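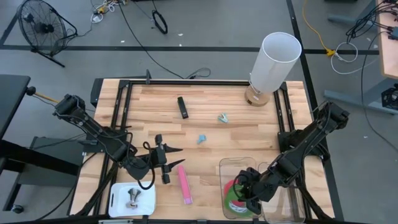 Farkeck cell, fault log: right arm contact stops on small flat parts
April 17, 2025

Task is the usual tidy-up: pick the small items off the wooden top, place in the clear container at the right. Two arms, parallel grippers, policy build 651. The right arm has been tripping its contact limit on the two blue plastic pieces. Nothing else on the table does it. The stapler-shaped black thing and the pink block have both been picked all week with no stops.

Symptom
Arm descends to grasp, fingers reach the wood, fingers close, then the controller drops to protective stop before the lift starts. Code 1110 (sustained force, tool axis). Brakes go on with the fingers still loaded against the top. Releasing from the pendant lets the wrist spring up, enough to throw the part if the gripper is opened first. Always jog up before opening. I got this wrong on the first one and the blue piece went on the floor.

Count so far on build 651: 67 attempts on the blue pieces, 11 stops. All 11 on the right arm.

Checked
Table height against the calibration file: agrees.
Gripper zero: agrees.
Fingertip wear: right pair slightly more rounded than left, within what we accept.
Cable bundle on the right wrist: had a suspicion it was pulling at full reach. Re-dressed it, no change.
Force sensor bias with the arm hanging free: drifts upwards over the morning. Left arm does not.

The drift looks like the main cause. The bias is only taken at power-up, and the cell is then left on all day, so by late morning the controller believes there is already load on the tool before the fingers get anywhere near the wood. Thick parts are gripped well above the surface and never use up the margin. The thin ones have to be taken with the tips right down on the top.

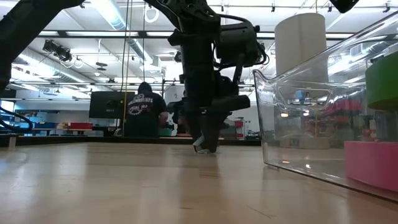
With the fingers in that position the true contact force is small, but true force plus drift crosses the limit if the close takes long enough. That fits the timing in the logs: short closes pass, slow ones stop. It does not explain why two of the stops were within minutes of a cold start. Leaving those open.

Not done, on purpose
Did not raise the force limit. It was suggested in the Suruvham notes for their cell, but their top is padded and ours is not, and the same limit is what protects hands during resets. It stays where it is until the sensor question is settled.

Changes made
1. Bias now retaken at the home pose before every episode. Adds a short pause at the start.
2. Descent target for thin parts lifted slightly in the Hoshino wrapper config. Old value kept in the file, commented out.
3. Recovery card on the pendant rewritten: jog up, then open, then clear the fault.

Next
Swap left and right sensors and see whether the drift follows the part. If it does, the unit goes back to Drosley. Rerun the blue pieces only, same starting layout, and keep the force trace for every attempt including the good ones. The two cold-start stops have no trace saved, so there is nothing more to get from them.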